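From: Judit Medve
To: Covthorpe Home & Kitchen list
Date: April 12, 2022
Subject: Re: [home] painting the pantry wall, and what color is "white" anyway

Géza Katona wrote:

> We finally emptied the pantry and I want to get the walls done before
> everything goes back in. Judit, didn't you do yours last August? I
> remember you going on about the paint. Which one did you end up with,
> and did you bother with primer? Ours has that old yellow on it, plus
> a grease patch by the door where the fryer used to live.

Hi Géza, hi all,

Yes, that was me, and I did go on about it (sorry!). We used the Promdale eggshell in one of their very pale grays. On the chip it looked like plain white and I nearly put it back, but my sister-in-law at Osei talked me into a sample pot and I'm so glad she did. Real white in a pantry with one bulb goes kind of blue and sad. The pale gray just looks clean, and you stop noticing it, which for a wall full of jars is what I wanted.

Wash the grease patch first! I used dish soap and hot water, then went over it with sugar soap, then rinsed, and it still needed a dab of stain blocker. I skipped the primer everywhere else and regretted it, because the yellow came grinning through the first coat and I had to do 3 altogether. With primer you'd get away with 2.

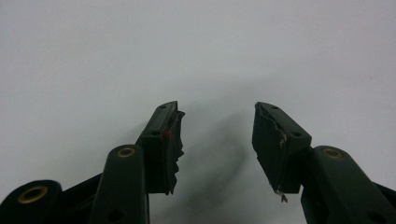 Do you have to take the shelves down to paint?

Take them down if they're on brackets, since you'll get a much neater finish and it's only a few screws. If they're built in, use a small angled brush for the edges and a mini roller for the rest.

I saw that one come up on the list last month too, so I figured I'd put it in while I'm at it. Ours are on brackets and the whole lot came off in 20 minutes. I put the screws in a jam jar with the lid on and still lost two of them, don't ask me how.

Oh, and leave it longer than the can says before you load it up again. I put the flour bins back the next morning and they stuck to the wall a bit and took a strip of paint off when I pulled them out. I've touched it up but I know it's there!

If you want the leftover sample pot you're welcome to it, it's sitting in the garage next to the Grustetti shelf liner I bought and never used (wrong width, of course). Enough in it to do a decent square by the door and see how you like it with the light on and off. I'm home most evenings, just ring the bell twice because the dog has gone deaf and I don't get the early warning anymore.

Judit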